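Coatings That Work in Daylight

Getting a photocatalyst off the lab bench and onto a surface that people touch

A thin layer of titanium dioxide on glass will break down grease when ultraviolet light strikes it. Indoors, very little ultraviolet gets past the window, and the layer sits idle. The group led by Marlene Vasconcelos at the Woston materials laboratory has spent four years on that gap, using zinc and iron oxides to shift the absorption edge into the visible range.

The current formula is a mixed oxide, ground to a fine powder and carried in a water-based binder. The binder is the hard part. An active catalyst attacks any organic material it touches, including the polymer that holds it in place. Early films chalked off within 12 days under a bench lamp. Saeed Salehi, who runs the film tests, replaced the acrylic binder with a silica network grown from a sol at room temperature. Chalking stopped, but the films became brittle and cracked when the backing was bent.

The compromise was a two-layer system. A dense silica base coat goes down first and shields the backing. The catalyst layer goes on top, thin enough to flex. Each sample is cured at 102 °C, a limit set by the fabrics the group wants to treat. Cotton and linen tolerate it. Several of the synthetics shrank.

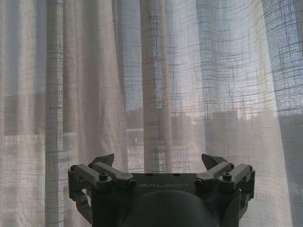 Measuring what the film does

Most published tests use a dye in water. The dye fades, the fading is plotted, and a rate constant is reported. Shahab Ghorbani considers this a poor guide for visible-light work. "The dye absorbs the same light as the catalyst," he says. "Some of it bleaches with no help from the oxide at all."

His alternative is a sealed chamber with a small fan, a white LED panel, and a known dose of acetaldehyde vapor. Gas is drawn off every 8 minutes and run through a chromatograph. Both the loss of acetaldehyde and the rise in carbon dioxide are logged. If the first falls and the second does not rise to match, the vapor has only been adsorbed.

On glass, the carbon balance closes well. On woven cloth it does not, and the shortfall grows with humidity. Mojtaba Jafarzadeh suspects partly oxidized products held in the fiber, chiefly acetic acid. Washing the cloth in dilute base and titrating the rinse should settle the matter. Those runs are scheduled for November.

Scale and cost

Dravetti, a coatings firm in Gurkton, has produced one 300-liter batch of the sol. Its shelf life is the main complaint: the liquid thickens in storage.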